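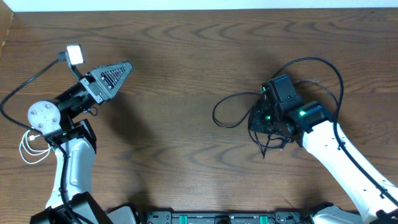
Valport Woodworkers' Circle: Furniture Care and Repair List

Re: Brown tabletop, dark wavy grain, what do I do with it?
From: Shirin Ghasemi
Posted: 19/07/2021

Marty wrote:

> I've inherited a table for the Clirklow workroom and would like some
> opinions before I do anything stupid to it. Brown wooden top, dark wavy
> grain lines that run across the width in curved bands. The previous
> owner thought it was walnut. My brother-in-law thinks it's oak with a
> stain on it. The man at the lumber yard looked at my phone and said "wood."
>
> My questions:
> 1. Can anyone tell the species from the grain?
> 2. Should I sand it back and start over?
> 3. If I do, oil or varnish? It will be a work table, so it gets
> leaned on, dragged across and generally disrespected.
> 4. Is it a problem having it right up near wood on one side and a
> wall behind?
>
> I have 6 sheets of 80 grit and a free afternoon.

Marty,

Put down the 80 grit. I'm typing this before reading the rest of the thread, so if somebody has already told you to put down the 80 grit, consider it seconded.

Taking your questions in the order I feel like answering them.

Sanding. I can't see why you would start there. You say nothing about the finish failing, only that you don't know what the wood is, and you won't find out by removing some of it. Before any sanding you need to know how much top you have to sand. Get underneath with a flashlight and look at the edges. If the bands on the face carry on over the edge and you find end grain on the short sides, you have solid boards and some room for error. If there's a thin line running along the edge, you have veneer, and 80 grit goes through veneer in the time it takes to answer the phone. I know this from a sideboard. The sideboard is now painted.

Species. The lumber yard man has my sympathy. Curved dark bands on a brown top tell you very little by themselves, and the pattern depends as much on how the log was cut as on what tree it came from. Plenty of cheap pale woods get stained brown and look very grand until you turn them over. So turn it over, or at least crawl under it. The underside is usually where the maker stopped caring, and you may find a bare patch showing the natural color. Look at the pores there with a magnifier. Oak has rays you can generally spot on the end grain once you've cleaned up a small bit with a sharp blade. Walnut doesn't show them that way. If it's neither, write back and we can argue about it until August, as we did over the church pews.

Cleaning comes next, and it may be all you need. A work table collects wax, hand grease, polish and whatever people were eating. I use a rag with mineral spirits, windows open, a small area at a time, wiping along the bands as well as I can. Try it on the underside first, or inside the apron if it has one. Do not leave the rags in a heap. Lay them flat outdoors to dry. If the rag comes up yellow or gray, carry on. If it comes up the color of the table, stop and think.

After that, do the alcohol test for the finish: one drop of denatured alcohol somewhere out of sight, leave it a minute, touch it. Sticky means it is probably shellac. If nothing happens you're likely looking at varnish or lacquer, and a drop of lacquer thinner will sort out those two. Wear gloves and don't lean over it.

Oil or varnish. For a bench top that gets dragged across, I'd go with a wiping varnish, thin coats, scuffed lightly in between. Oil is lovelier, and I have it on my own desk, and I re-oil my own desk every time somebody puts a mug on it. Several people here swear by the Perkusa wax, and one of them is going to reply to this saying so. It smells nice. I wouldn't want it under anything heavy or anything that gets slid around, unless you enjoy buffing.

What you do want, whichever way you go, is felt or thin cork under whatever lives on the table permanently. Clamps, vises, stands, lamps with metal feet. Things that sit still do more damage than people expect, especially over a fresh finish that hasn't cured. Cables too: some soft black jackets will print themselves into new varnish if they lie in one spot for a few weeks. I clip mine up off the surface, and I still have one faint curve across the left side of the desk that I tell visitors is figure.

The wall. Leave a finger's width behind the table and the same where it meets other wood. A solid top moves across its width with the seasons, and if it can't move into a gap it will move into your plaster. If you have heating along that wall, leave more.

One more thing, on dark grain lines and cleaning. If after all this the dark bands still look dirty to you, leave them alone. Somebody at the Alipour sale last year spent a whole weekend with oxalic acid trying to lift "staining" that had been growing in the tree for decades. He got it quite pale in one spot, roughly the shape of a ham.

Could you post what you find on the edges? And a closeup of the underside with a coin or a ruler next to it. Good daylight, no flash.

The offer on my spare card scrapers stands. You can have the 4 that are sharp or the one that isn't, depending on how you get on with the 80 grit.

Shirin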